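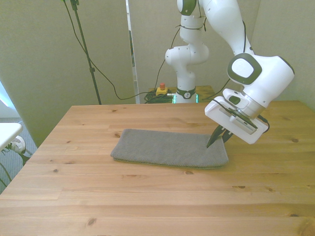

Home Reviews Shop Visits Archive About

Review: Tillstead's towel folding station, seen at the Sesley open day

2018-09-15
By the Inskip Laundry Notes editor

I run a small linen service and I write these reviews for people who do the same. Most of what I cover is pressers, carts and dryers. A robot is outside my usual range, but Tillstead held an open day at its Sesley workshop and the invitation said towels, so I drove over.

The product is called Prerklow. Tillstead sells it as a folding station for small laundries, guest houses and gyms, places that fold a few hundred towels a day and can't fit a full-size folding machine. You get the arm, the gripper, the table, a controller and the software. The arm is the kind built to work near people, so there is no cage. An emergency stop sits at the back of the table, and the woman running the demonstration pointed it out before she did anything else.

I watched for most of the morning. Each run began with one towel put on the table by hand. The arm came over, took hold of the fabric, made its fold, and went back to wait. There were no piles of tangled laundry. Tillstead says sorting a pile is a separate problem and Prerklow does not try to solve it. I would like that to be on the front page of the brochure, where at the moment it is on page 3.

Speed first, as that's what my readers ask. It is slow. A good worker at my place would fold several towels while the arm did one. The staff did not argue with that. Their case is that the station keeps going after the shift ends, and that the person loading it can do other things in between. I can see that working in a guest house. In my shop the loading would take up nearly as much time as the folding does now.

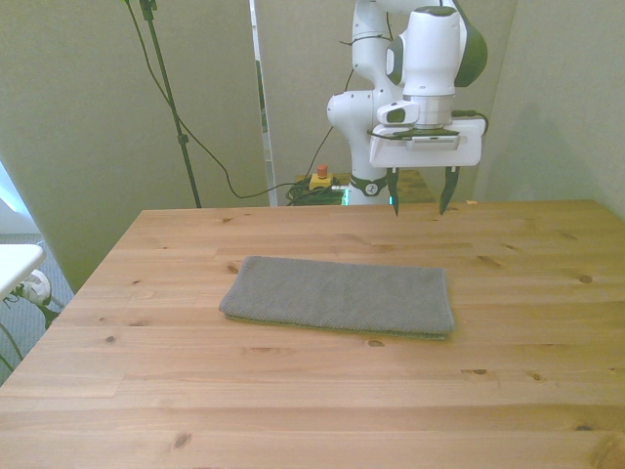 The folds themselves were better than I expected. Edges came out mostly in line, and the finished towels were flat enough to stack. I was allowed to pick up a few of them and refold one to compare. Mine was tighter, but a customer would have accepted either. Where the arm had trouble was with the first grip. On a couple of runs the fingers closed on nothing, or took only the top layer, and the operator had to lay the towel out again.

I asked why it misses, and got a useful answer. The fingers have to meet the cloth at the right height and angle. Too high and they slide off, too low and they press into the tabletop. A thick hem helps, as there is something firm to take hold of. A worn towel with a limp hem is harder. Anyone thinking about this machine should bring a bag of their own oldest towels to a demonstration and ask to see those folded. I wish I had.

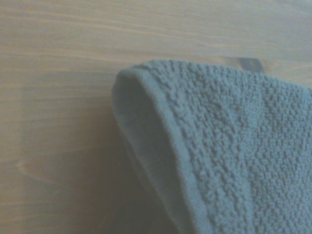

Corners matter a great deal for the same reason. If a corner is standing up a little from the table, the fingers can get under it. If it is pressed flat, the software has to find another place to try, and that takes time. The demonstrator knew this and had a light hand when she laid the towels out. I doubt my evening staff would take that kind of care 300 times a day.

Setup took about 30 minutes, according to Tillstead, once the table was in place. I didn't see it done, so I can't vouch for it. Training is one day on site. Changing from one towel size to another is done from a menu on the controller, and I tried that part myself. It was easy enough, although the text on the screen is small and I needed my glasses.

Noise is low. We talked next to it at a normal level. You do need to plan for the space behind the table as well as the table itself - the arm stands at the back and the cables have to go somewhere. Measure that before you call them.

Tillstead would not give me a firm price. Leasing is meant to start in December, with a minimum term of 15 months. They plan to offer a version that handles hand towels and bath mats later on, but none of that was on show and I am not counting it here.

Would I lease one? Not for my own shop. For a small guest house with one kind of towel and one person on the desk overnight, I would at least ask for a trial. The grip needs to be more reliable, and I'd want to know who comes out when it stops and how soon. I put that question to two people on the day and got two different answers.

The coffee was good and parking is behind the building - use the second gate, the first one is for deliveries.

Contact | Copyright 2018 Inskip Laundry Notes | Back to top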